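Hadlow library's seed swap goes by mail this year
5/6/20

I was all set to write my usual piece on the spring seed swap, the one where I complain about the parking and then go home with nine kinds of squash. Well, there's no squeezing into the Hadlow library basement this year, but the swap is still on! It's just going through the mailbox.

You fill out a short form on the library's website, drop your extra seeds in a plain envelope, and either mail it in or push it through the book return on Coseslow Street. Kathleen Scanlon is doing the sorting, and she told me on the phone that 228 packets had already come in before the form was even up for a full week. Last spring the whole swap moved 1,437 packets, and she'd like to get close to that again.
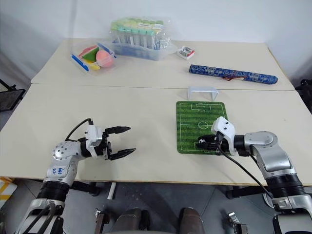 You can ask for up to 7 packets, and you don't have to send any in to get some back. I asked about that twice because it seemed too generous, but Kathleen says it has always been the rule – most of us just never read the sign by the door. Beans, peas and lettuce are in good supply. Tomatoes are going fast, and peppers are pretty much gone already (sorry, I may have had something to do with that).

The one I'm most excited about is a short yellow pole bean that folks around town call the Van Wyk bean, after the family that grew it out on the old county road. It does fine in our clay, it doesn't mind a cold June, and my mother used to cook it with bacon until it was practically soup. There are only 2 packets per street this time, so the library is asking neighbors to split them.

Please write the name and the year on whatever you send. Last spring I took home an envelope marked "good ones" and ended up with a whole row of dill. I don't even like dill! Onion and parsnip seed more than a year old should stay home, as it hardly ever comes up.

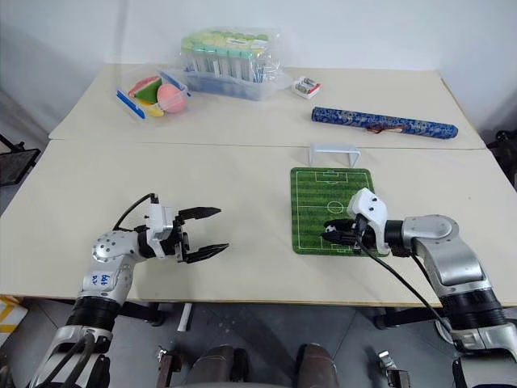
Ching-wen Tai wrote in to say that old seed is worth a try if you test it first: lay ten on a damp paper towel, roll it up in a bread bag and look again in a week. If six or more have sprouted, she sends them along with the result written on the envelope, and she wishes more people would do the same.

I tried it last night with some carrots from the back of my desk drawer, so we'll see. Requests are open through the end of the month, and the envelopes go out on Fridays. If there's anything left over, Kathleen plans to set a box on the library steps in July with fall greens and whatever else is still hanging around, first come, first served.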